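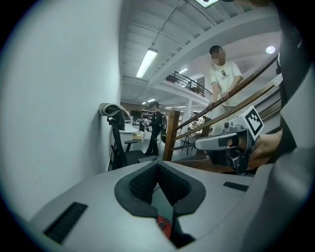
Dasier says the 142 new demos won't matter if the wrist view drifts on the stairs, and wants the marker check rerun first. Fine. Reran it. March 23, 2020, should be further along than this.

Kept 3594 clips out of nearly 4000. Rest thrown out, mostly lost tracking. Handrail grasps still the worst, chair stuff ok. Trained on hand-held gripper data only, no robot time, and the Rotside arm got teh drawer task on 3 seeds. Better than last run!! Stairs set not in yet.

To do: fix the time sync, relabel the Osport batch, email Lương about disk space. Eat somthing.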